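The woman who runs the fruit stall in Plenona opens at six, also in December. She has sold there since her husband's family stopped, and she did not want her name printed.

"People press the pears with the thumb," she told me. "I ask them to stop — the next customer gets the bruise."

She buys from a grower in Kiditz and pays 372 for a load. Would she raise her prices? "Not before the new year," she said.
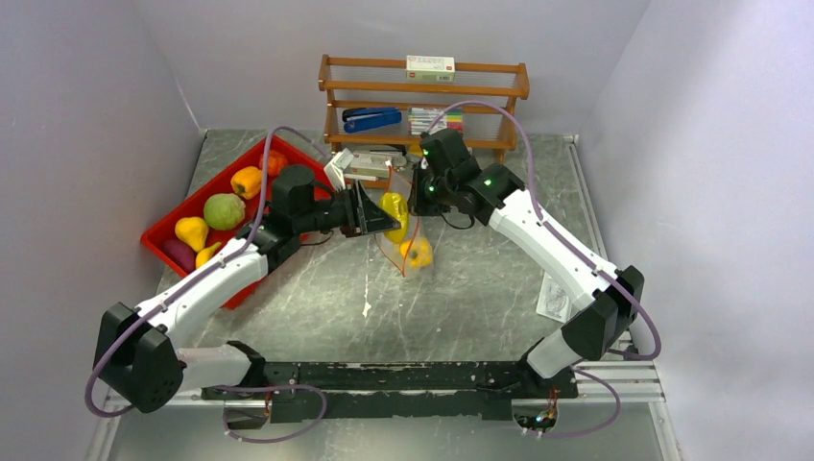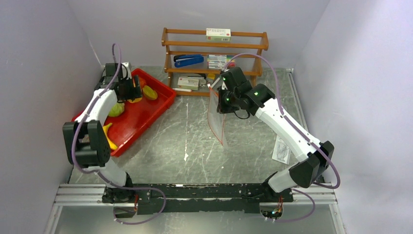
Her sister thinks this is a mistake, and that the prices should have gone up already.

Recent items
Titirex market hours
Giáp: 200 jars of plum jam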